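Rornano Store Handbook
Section 6: Setting Up a Free Sample Giveaway (Pop-up and In-Store)

Last updated Wednesday, June 24, 2020. Replaces the old two-page sheet. Bin that one.

Read before you order stock. Applies to all Cuesta and Firden branches. Mumside franchise shops: same steps, but your sign-off goes to Benito Gallardo and not to the branch manager.

6.1 What you need on site

Folding table, one per 45 feet of frontage, no more
Table covering, clean, ironed if it creases
Sample stock, sealed
Tally sheet and two pens
Hand sanitizer, pump bottle
Float is NOT needed. Free means free. No till on the giveaway table.

6.2 Booking the stock

1. Open the promo order screen. Tab 3, "Giveaway".
2. Enter branch code, then the campaign code. Campaign code is on the email from head office. Check the last digit, people mix up the 1 and the 7.
3. Enter quantity. Cap is 2,000 pieces per branch per campaign. Screen will let you type more. Warehouse won't send more.
4. Pick a delivery slot at least two working days ahead.
5. Print the confirmation. Keep it in the promo folder till the campaign closes.

Note: Firden used 1,310 pieces on the last soap campaign and sent the rest back opened. Opened cartons can't be credited. Open one carton at a time.

Caution: Food samples are a separate order. Do not book food on Tab 3. See Section 8.

6.3 Setting up the table

1. Table goes inside the door or just outside, never in the doorway. Keep the fire route clear.
2. Lock the legs. Lean on it. If it rocks, swap it.
3. Put the covering on. Should reach the front edge at least. Trim or pin anything that drags on the floor.
4. Stock carton under the table, to the back. Only the working amount goes on top.
5. Sign at the left hand end, price holder facing out, card reads FREE TODAY. Don't hand-letter it.
6. Tally sheet on a clipboard, staff side.
7. Take a photo before opening and send it to the promo inbox with your branch code in the subject line.

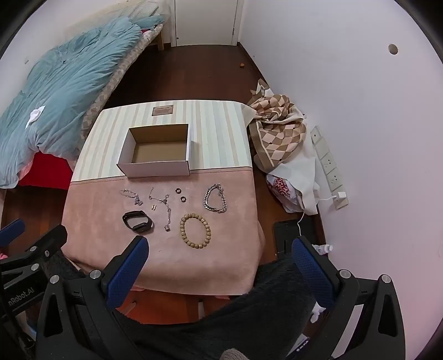
6.4 Accessory giveaways

Small accessories are the fiddly ones. They tangle, they roll, they go in pockets by the handful. Covering matters more than with soap or tea bags, so use two fabrics if you have them, a striped one at the far side and a plain soft one up front where the pieces lie, like the dusty pink with the pale stripes behind it. Something thin like a silver chain bracelet with charms shows up fine on plain pink and gets lost on a pattern. Open box stands behind the pieces, no lid. Lay chains in a narrow loop, charms together at one end. Don't pile.

Steps for accessories:

1. Lay out the working amount only. Refill when half is gone.
2. Space pieces so a customer can lift one without dragging the next.
3. Leave a clear strip along the front edge. Things get knocked off there.
4. One piece per customer. Staff hands it over, customer points.
5. Damaged clasp or missing charm: pull it, put it in the returns bag, mark D on the tally.

Note: Earrings for pierced ears are not given away loose. Carded and sealed only. If they arrive off the card, don't put them out, call the warehouse.

Caution: Small parts. Do not hand accessories to a child without the adult saying yes first. The choking card must be on the table and readble from the customer side.

6.5 Running the giveaway

1. Two staff for the first 45 minutes. One is OK after that if the line is short.
2. Tally every piece as it goes. Not at the end from memory.
3. Line goes along the wall, away from the tills. Floor tape is in the promo kit.
4. Sanitizer before picking. Ask nicely.
5. No purchase needed. Don't ask for a receipt, don't ask for an email address. Sign-up cards can sit on the table but leave them alone unless the customer asks.
6. When stock is out, swap the card to ALL GONE and clear the table. An unmanned table with a FREE sign on it gets complaints.

Note: Shop staff can have a piece after close on the last day, if there are any left. Mark S on the tally.

6.6 Closing down

1. Count what is left. Sealed and loose on separate lines.
2. Stock used plus stock left should equal stock recieved. If not, write the difference and your initials. Don't fudge it.
3. Tape up sealed cartons, campaign code on two sides.
4. Fold coverings, check for pieces caught in the folds. Shake over the table, not the floor.
5. Returns bag goes with the cartons on the next truck.
6. Tally sheet: scan, send, file the paper copy.

6.7 If something goes wrong

Stock hasn't come by 4 pm the day before: call the warehouse, don't email.
Wrong item in carton: stop, don't give it out, send a photo of the carton label.
Too many people: pause, let the line clear, start again. Store manager decides.
Customer says they had a reaction to a piece: take it back, bag it on its own, fill in form 12, same day.
Rain on an outdoor table: bring it in. Damp cartons go on the tally as D.

September campaign codes go out by email once stock is confirmed. Please don't ring for them early.

Next: Section 7, Window Posters and Shelf Cards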